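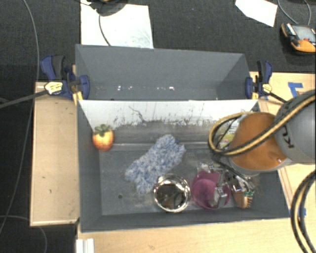 Nolwood Makers & Menders Club – Members' Blog

Filed under: Home Stuff, Clutter, Opinions

18/01/2022

Every January somebody tries to sell me a bin. This year it was two bins, and I have to admit I went for it, though I'd like it on record that I did so with my arms folded.

The theory is called the Flerkent method. If you've been spared it so far, it goes like this. You get a pair of open bins, the same size. One goes in front and one goes behind. Everything in the house that has no proper home goes in the front one. Then, one item at a time, you pick a thing up, decide you want it, and put it in the back one. Whatever is still in front when you run out of patience leaves the house. The booklet runs to 9 pages and I have just given you all of it.

I've read a lot of these over the years. There was the one where you turned your hangers around, and the one where you took a picture of each thing before giving it away, which left me with a phone full of old colanders. I kept most of the colanders too. So I didn't come to this one with an open heart.

My first complaint is the back bin. It sits there with nothing in it, all smooth gray sides, and it makes you feel that filling it would be a failure. I think that's deliberate. An empty bin is a very good salesman for staying empty. But I live in a house, and a house has things in it, and at some point a person needs a bowl.

My second complaint is the front bin, which is where I've been spending my time. The inside is scuffed and scratched all along the far wall, and the bottom is dusty, and there is a little round hole in it. I don't mind a beaten-up bin. I do mind that the booklet says to start with "a clean and welcoming container." Welcoming to whom? A bin that has done some work seems to me the right place for things you may be about to get rid of.

Now, the things. I'll tell you where I stand on them, and you can tell me I'm wrong in the comments like you always do.

The toy fruit. I call it a peach on some days and a mango on others, depending on whether I'm looking at the yellow end or the red end. It has a tuft of green leaves on top that no piece of fruit I ever bought came with. The Flerkent people would ask whether I use it. Of course I don't use it, it's a toy fruit. But visiting kids go straight for it, and it takes up about as much room as a real one without going soft in August. It stays. That decision took me no time at all, so maybe the method works for easy stuff. Most methods do.

The fluffy blue-and-white thing. I've been arguing with myself about whether it is a duster or a mitt, and I'm not sure it matters, because my problem with it is the same either way. I have never been convinced that shaggy dusters collect dust. I think they relocate it. You go along the shelf feeling very productive, and then the sun comes around in the afternoon and there it all is again on the next shelf down. My grandmother did her whole house with a damp rag cut from an old shirt, and you could have performed surgery on the sideboard. On the other hand, the fluffy thing is the only item in the bin that's nice to pick up. I moved it to the back, then moved it to the front again. The booklet says you aren't allowed to do that. I did it anyway.

The shiny metal bowl. No argument here. A round metal bowl is the most useful object a person can own and I won't hear otherwise. You can beat eggs in it, soak a stuck label off a jar in it, or put screws in it while you take something apart. It can be dropped. If somebody made me keep one thing out of the whole pile, I would keep the bowl and not look back.

The purple one next to it is harder. It's a sort of magenta, and whether you call it a bowl or a cup is up to you. I've seen plenty of purple dishes lately because the home magazines have decided we all need "a pop of color," Dixit being the worst for it. I get the print edition at the dentist. According to them a single bright piece will lift a whole kitchen. I have put a single bright piece in my kitchen and the kitchen is exactly where it was. But it does hold things, and next to all that gray it's at least easy to find. Undecided, leaning keep.

Last, the tan wooden brush with the rounded end. I like a wooden brush. I was raised to believe you don't throw out a brush until it gives up on you, and that even then it has a second career with boots or flowerpots. The booklet has a line about "tools without a task," and I know very well it would count this one. I would say the task will turn up. It usually does, the week after you gave the brush away.

So by my count I'm keeping nearly everything, which I'm told is a sign I haven't committed. There's an app to help with that. It's called Omasico, and it wants you to log each item and give it a score, and then it adds the scores up and tells you how you're doing. A neighbor of mine tried it over the holidays and got to a score of 1,839. She asked what a good score was and the help page said that everyone's journey is different. The next morning it was 1,853 and she hadn't touched a thing. I rest my case on the app.

Where I will give some credit – and it's grudging – is the business of picking up one thing at a time. I usually sort by shoving. I push the whole heap to one side, look at what's under it, and push it all back. Taking a single object, holding it over the bin and making up your mind does slow you down. I noticed things about that brush I hadn't noticed before. Whether that's worth buying a booklet for is another matter, and I'd say it isn't, seeing as you can do it with two cardboard boxes and a cup of coffee.

I also think the whole thing works better on a small pile than a big one, and nobody's clutter is a small pile. Mine includes a closet I'm not going to discuss on the club blog. I can't see myself passing all of that from one bin to another by hand before spring.

If any members want to try it, the booklet is on the shelf by the tea things in the club room. Please bring it back, or don't – I've got it memorized. And if somebody has a firm view on shaggy dusters, with evidence, I would like to hear it before I make up my mind about the blue one.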